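Home | Lists | Archive | Search | Log in

[paths-tech] Re: Edge raveling on 2-inch overlays

Filed under: Pavement / Shared-use paths / Maintenance

An earlier message in this thread asked:

> We have an older asphalt path, no curb, turf on both sides.
> The contractor proposes a 2 inch overlay, full width, with
> no work on the edges. Is it worth paying extra for shoulder
> prep, or does the overlay hold the edge by itself?

The overlay will not hold the edge by itself. An unconfined asphalt edge is always the least compacted part of the mat, whatever the thickness. The roller can't bear on it fully without pushing material sideways, so the outer few inches end up with more air voids, take in more water, and ravel first.

On the Stoninis section we overlaid one length with no edge work and one length with the turf cut back and a compacted stone shoulder brought up to finished grade. Same mix, same crew, same truck. The untreated length needed edge patching well before the other did.

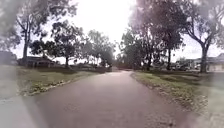
Furkcombe, October

Some notes on method, for anyone writing a spec.

Cut the sod back before paving, and do it past the line of the new mat. Turf creeps over an old edge and hides how much pavement is left under it. Probe with a flat bar every few yards. If the bar goes through, the overlay would be sitting on soil and root mat at that spot, and the base needs to be extended first.

Tack coat goes all the way out. Crews tend to stop short to keep it off the grass, which leaves the weakest part of the overlay unbonded.

Ask for a beveled edge. We use a shoe on the paver screed, made by Güler, that presses the edge to a slope as it is laid. Hand tamping gives a similar shape but the density varies with whoever has the tamper.

Bring the shoulder material up the same day if you can. We used 138 tons of crushed stone for both sides of the Zevach length, and ordered 40 tons too little the first time - check your widths after the sod is cut, not before.

Drainage matters more than any of this. If the turf on the high side sits above the mat, water runs along the joint and leaf litter holds it there. Regrade it. An overlay raises the path surface, which helps on the high side, but it also makes the drop on the low side worse.

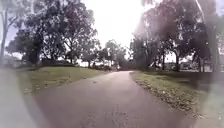 As for cost, price the shoulder work as a separate line, per 1000 feet, so the bids can be compared. Folded into the paving rate it tends to get skipped when the schedule is tight. I would give up some overlay thickness at the center before I gave up the shoulders, though not below what your mix's aggregate size allows.

Comments (3)

pathworks_east: Does the bevel cause trouble if you widen later? We usually saw cut a vertical face for the joint.

gradestake: You can still saw cut it. You lose a few inches of mat, but those were the low-density inches anyway.

millings22: We tried recycled millings for the shoulder instead of stone. Packs well, but grass came through it by the second summer.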